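Progress report to the Irkosetti fund: handling rules for the simulated kitchen
Last updated: July

Hi all,

You asked for a shorter report this time, so I'll try. The money from the second payment has gone almost entirely into the rulebook, which is the part of the Cerkcombe project I was most nervous about when we applied. We now have a written set of rules for how an arm should behave around a kitchen counter, and we have a simulated kitchen to try them in before anyone lets them near a real one.

The rulebook is called Unano, which was a working name that stuck. It has 55 rules in it right now. We started the period with 68, and I'm happier about the ones we dropped than the ones we kept. A lot of the early ones said the same thing in three different ways, and a couple flatly disagreed with each other (one told the arm to always retreat upward, the next told it never to go up near a wall cabinet - you can guess how that went).

Most of my time has gone on small food items near a kitchen scale. It sounds like a tiny problem, a bit of red onion on a wood counter and a scale a little way off, but it touches nearly every section of the book. 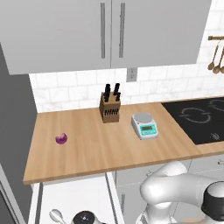
The first thing we had to settle was what counts as a keep-out zone. Our old draft only listed things that are hot or sharp, so the cooktop and the knife block were in and everything else was fair game. The new wording treats the cooktop as hot at all times, whatever the arm thinks it knows about it. The knife block gets its own margin, and the margin covers the handles as well as the block. I got some pushback on that from the people writing the motion planner, who felt it made the back of the counter nearly useless. We met in the middle and let the arm pass in front at reduced speed.

The second thing was the order of checks. Before a weighing task, the arm has to confirm that the scale reads zero, that the pan is clear, and that it has one target and only one. If any of those fails it stops and logs the reason in plain words. I was pretty stubborn about the plain words! The old logs were all codes, and when I sat down on a Sunday to read through a batch of them I had to keep the code list open in another window the whole time.

We've set aside 2,000 simulated trials for the food handling section. They're split into batches, and each batch gets a written review before the next one starts. The review template is two pages long and I would love it to be one, but Paulauskas (the outside firm checking our paperwork) want a separate page for near misses, and I think they're right. 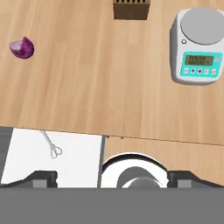 Near misses are where I'd like your input. At the moment we count one whenever any part of the gripper comes inside a margin, even if nothing is touched. That's strict, and it will make our numbers look worse than those of a group that only counts contact. I'd still keep it. If you'd like a contact-only figure as well for your own reporting, let me know before the next payment and I'll add a column.

Lower surfaces are still a gap. The book was written with the countertop in mind, and it says very little about drawers or anything else below the counter edge. A dish or a whisk sitting down there needs its own approach rule, mainly for the wrist, which is a lot wider than the fingers and gets forgotten. I have a draft of that section and it isn't good yet.

On money, 25 percent of the budget is unspent. Most of that is reserved for the move to the real test kitchen at Cerkcombe, and I don't want to touch it until the lower-surface rules are signed off. The rest is for printing and for a second round of checks by Paulauskas.

Next up is finishing that section, trimming the review template if I can get away with it, and sending you the full rulebook to mark up. Please be picky with it - I'd much sooner fix the wording now than after the move.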